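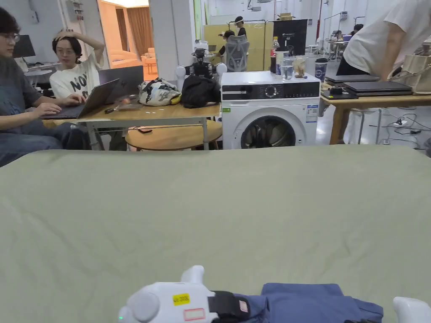
*Fig. 1. Hand-held gripper on a folded blue garment, green cloth underneath. Folding station, project room.*

# Handout 2: What a folding demo does and doesn't show

Humaira Magsi
Tuesday, January 21, 2020

Bring this to the project session. It covers the towel-and-shirt assignment, how we will score it, and why I am not impressed yet.

## Where we left off

Last October the class split into two teams, Maglaya and Jovavar. Both promised a system that folds laundry. Maglaya's report says its policy "handles everyday garments." I asked which garments. The answer was one shirt, in one size, started from nearly the same spot on the table every time.

I don't mean to pick on Maglaya. Jovavar's report has a success rate in the first line and the definition of success in a footnote on the last page, where a fold counts if "the result looks folded." Looks folded to whom? The same student ran the trials and judged them.

## Hand-held collection

With a hand-held gripper, a person does the task and the recording becomes training data. It's quick, and you don't tie up an arm. Keep these problems in mind when you read your own results:

- The person can feel the cloth pull. Unless you record force, the policy gets none of that.
- A wrist bends in ways our arm can't. Some of your nicest demonstrations may be impossible to replay.
- People fix mistakes without noticing. Ask the demonstrator afterward how many corrections they made, then watch the recording and compare.
- Wrinkles in the cover cloth change from one take to the next. You may call that variety. I'd want to see that it makes any difference to the policy before you put it in a report as a strength.
- A blue garment on a green cover is a fairly friendly case for the vision side. Try a garment close to the color of the cloth before you claim anything about color.

## The numbers from last term

Maglaya collected 169 demonstrations and kept 111. The report doesn't say how the rest were dropped. If they were dropped for being messy, the training set has no mess in it, and the policy has never seen a recovery. Write down your rule for throwing out a take before you start recording. "It was bad" isn't a rule.

Jovavar ran 98 trials, all by the same operator and all with the same shirt. That is plenty of trials and very little evidence about shirts in general.

## About the Plurov benchmark

Several of you want to compare against the Plurov folding score. Fine, but read how it is computed. It measures the outline of the final shape from overhead. A crumpled shirt pushed into a neat rectangle can do well on it. I tried this with my own sweater and got a better score than Jovavar's best run.

Use it if you like, next to a measure that a person with a laundry basket would accept.

## Assignment

1. Pick two garments the policy has not been trained on. Your teammates don't get to pick them. Trade with the other team.
2. State in one sentence what counts as a fold. Hand it in before you run anything.
3. Run your trials. Log every one, including the ones where you stopped the system by hand.
4. Have someone from the other team score the results from still photos, without knowing which run is which.
5. Write two pages at most. Put the failures first.

For logging, use the Umum sheet. Please don't rename the columns again, as I spent an evening undoing that.

## Grading

Half the grade is the log. The write-up is the other half. I don't grade the success rate. A team that reports a low one and can say where the cloth slipped will do better than a team that reports a high one and shows me a video.

Videos are welcome if they are uncut and at normal speed. Anything sped up goes in an appendix with the speed written on it.

## For discussion

Would your policy still be worth having if a person had to lay out every garment flat first? Maglaya says yes. Come ready to argue with them.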